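Tesow 2 Tabletop Arm

Light pick-and-place for homes, kitchens and small workshops

The Tesow 2 is a single arm with a two-way choice of mounting: clamp or floor stand. It is sold by Plasutia for people who want to find out which small jobs a machine can take over today, and which ones it can't.

What it does well
Picking up one small item at a time and setting it down in a dish, tray or bin. Sorting parts by size. Clearing light objects from a flat surface. In our own trials at the Nangate workshop it completed 200 of 210 single-item transfers without help.

What it does not do yet
Folding laundry, washing glassware, or anything involving a full sink. Soft fruit is possible but slow – expect to spend an afternoon on grip settings. Piles of mixed items still need a person to spread them out first.

Setup
Use a level table with a matte top. Keep cables clear of the wrist and leave space behind the table for the controller. The Pirzada software is included and runs on most recent laptops. New tasks are taught by hand guiding, then saved by name.

In the box
Arm, gripper, table clamp, power supply, 2 spare fingertips. The floor stand is sold separately (part 251).

Ordering
Units ship from Nangate. Orders placed before noon go out the same day. Returns are accepted on unused arms in the original carton – please contact Plasutia first for a return label.

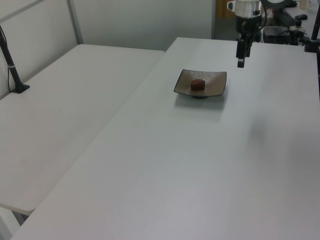
Gripper over a white table, with a small item in a square dish.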